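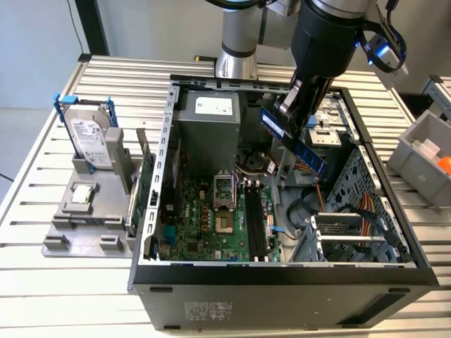
옆판을 떼고 눕힌 Dell 타워 본체. CPU 소켓 고정 브래킷이 열려 있고 메모리 슬롯 두 개가 비어 있다.

중고 타워 본체 사용기: 분해, 재조립, 정비성 평가

작업대에 놓고 쓸 연습용 본체로 Dell 로고가 찍힌 구형 타워를 골랐다. 성능은 평가 항목에서 뺐다. 부품을 빼고 다시 꽂는 작업을 되풀이할 때 얼마나 편한지, 어디가 걸리는지만 적는다. 함께 쓴 작업대는 Plillcombe의 알루미늄 프로파일 상판이고, 부품 트레이는 3D 프린터로 출력한 회색 제품이다.

구입 조건
판매처는 Tendthorpe 중고몰이다. CPU, 메모리, 저장장치가 빠진 베어본 상태였고 메모리는 Ofori에서 따로 주문했다. 외관 등급은 중간으로 표기되어 있었는데 받은 물건도 그 수준이다. 검은 외장에 잔흠집이 조금 있고 내부 프레임에 휜 곳은 없다. 전원은 첫날에 따로 확인했고 이상이 없었다.

케이스 구조
내부는 도장하지 않은 회색 강판이다. 눕혀 놓으면 메인보드가 위를 향하므로 조명만 맞추면 소켓과 슬롯이 한눈에 들어온다. 상단 테두리를 따라 타공된 금속 립이 나 있는데, 손목이 자주 닿는 위치다. 절단면 처리는 무난한 편이지만 장갑 없이 오래 작업하면 손목 안쪽에 자국이 남는다. 얇은 면장갑으로 해결했다.

전원부
파워서플라이는 상자형 회색 유닛이고 윗면에 흰 라벨이 붙어 있다. 눕힌 상태에서도 라벨이 가려지지 않아 규격을 확인하려고 유닛을 들어낼 일이 없다. 글씨는 작다. 돋보기나 휴대폰 확대 기능이 필요하다.
배선은 감점 요인이다. 빨강, 주황, 노랑 전원선과 검은 케이블이 한 다발로 드라이브 케이지 쪽에 몰려 있다. 길이에 여유가 있어 연결은 쉬운데, 고정하지 않으면 작업 중에 다발이 밀려 나온다. 벨크로 타이 3개로 묶고 나서는 불편이 없었다.

CPU 소켓
금속 고정 브래킷을 젖히면 사각형 접점부가 그대로 드러난다. 레버의 저항은 일정하고 유격은 느껴지지 않았다. 주의할 부분은 접점 보호다. 프로세서를 꽂지 않은 채 브래킷을 열어 두면 먼지가 앉는다. 보호 커버가 동봉되지 않아 Drundus의 범용 커버를 추가로 샀다. 사용하지 않는 시간에는 반드시 덮어 둔다.

메모리 슬롯
이 본체를 고른 이유가 여기에 있다. 슬롯은 검은색 두 개가 나란히 배치되어 있고 소켓 바로 옆이다. 장착 순서는 다음과 같이 정했다.
1. 슬롯 끝의 래치를 연다.
2. 모듈의 노치와 슬롯의 돌기 방향을 맞춘다.
3. 모듈을 슬롯에 수직으로 세운다.
4. 양 끝을 같은 힘으로 눌러 래치가 걸리는지 확인한다.
3번에서 실수가 가장 잦다. 모듈이 기울어진 채로 한쪽 끝이 먼저 들어가면 반대쪽이 뜨고, 그대로 힘을 주면 금색 단자가 긁힌다. 저항이 평소와 다르면 빼고 다시 맞추는 편이 빠르다. 파란색 기판 모듈은 검은 슬롯과 색 대비가 뚜렷해서 기울기를 눈으로 판단하기 좋았다. 사소해 보여도 반복 작업에서는 차이가 난다.
장착과 분리를 합쳐 494회를 기록한 시점에서 래치가 헐거워진 느낌은 없다. 단자면은 무수 알코올로 닦아 가며 썼다.

드라이브 케이지
측면이 타공된 회색 강판 케이지이고 은색 레일이 달린 베이가 둘 있다. 둘 다 비워 두었다. 강성은 충분하다. 다만 케이지가 내부에서 차지하는 자리가 커서 그 아래 배선을 만지려면 손이 들어갈 각도가 제한된다. 손이 큰 사람은 롱노즈 플라이어를 준비하는 것이 좋다.

작업대와 부품 트레이
알루미늄 프로파일 상판은 홈이 평행하게 나 있어 지그를 고정하기 쉽다. 단점도 그 홈이다. 나사가 빠지면 홈을 따라 굴러가고, 꺼내려면 자석 봉이 필요하다. 회색 트레이는 타워 왼쪽에 둔다. 돌출된 포켓과 홈이 있어 부품 자리를 정해 놓고 쓸 수 있다. 출력물이라 모서리가 거칠어서 받은 뒤에 사포로 한 번 정리했다.

비용
추가로 들어간 소모품만 적는다. 벨크로 타이 2,697원, 소켓 커버 3,856원. 본체 가격은 시세 변동이 커서 생략한다.

장점
소켓과 슬롯 접근성이 좋다.
래치와 레버의 내구성이 반복 작업에 견딘다.
눕힌 상태에서 파워 라벨을 읽을 수 있다.

단점
전원선 다발이 정리되어 있지 않다.
케이지 아래쪽 작업 공간이 좁다.
소켓 보호 커버가 없다.

총평
조립 교육이나 장착 반복 시험에 쓸 본체로는 추천한다. 실사용 PC로 되살리려는 경우라면 부품값을 먼저 계산해 보고 결정할 것. 같은 모델을 한 대 더 구할 생각이며, 그때는 케이지를 떼어낸 상태의 배선 작업성을 비교해서 추가하겠다.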